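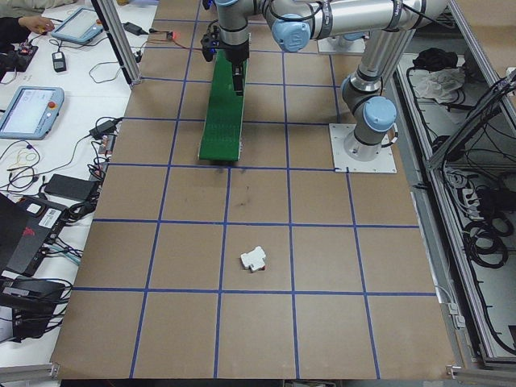
Progress report: Gundthorpe unidentified and missing persons records review

Search this site Enter keywords Go

Prepared by: Silviu Bratu
Submitted to: Emília Kolář, Naidu Fund
Date: Tue 7 April

1. Work completed

The review covers closed and inactive files in which a person was found alive but gave a false name or no name. Nearly 2,000 index cards from the Gundthorpe county archive have been transcribed into the Drerent database. Each entry holds the date found, location, stated age, estimated age, height, dental notes and the name given.

Cross-checking against missing persons notices from neighboring counties began once the first 200 entries had been proofread. Nine possible matches have been sent to the county records office. Two were ruled out on dental grounds. The others are open.

2. Problems

Stated age is the least reliable field. In several files the intake officer wrote down an age given by the person and a later clerk copied it as confirmed. We now keep the two values in separate columns, and the matching rule uses the estimated age only.

The Andum hospital admission books are held under a separate access agreement. The signed copy came back without the appendix on juvenile records, so those pages have not been opened. A corrected copy has been requested.

3. Budget

Transcription is within the approved amount. Travel to Andum is unspent and we ask to carry it forward.

4. Next period

Finish proofreading the remaining cards. Begin the Andum books if access is granted by May. Send the revised matching rule to the fund for comment before it is applied to the full set.

Contact | Copyright Gundthorpe Records Review | Back to top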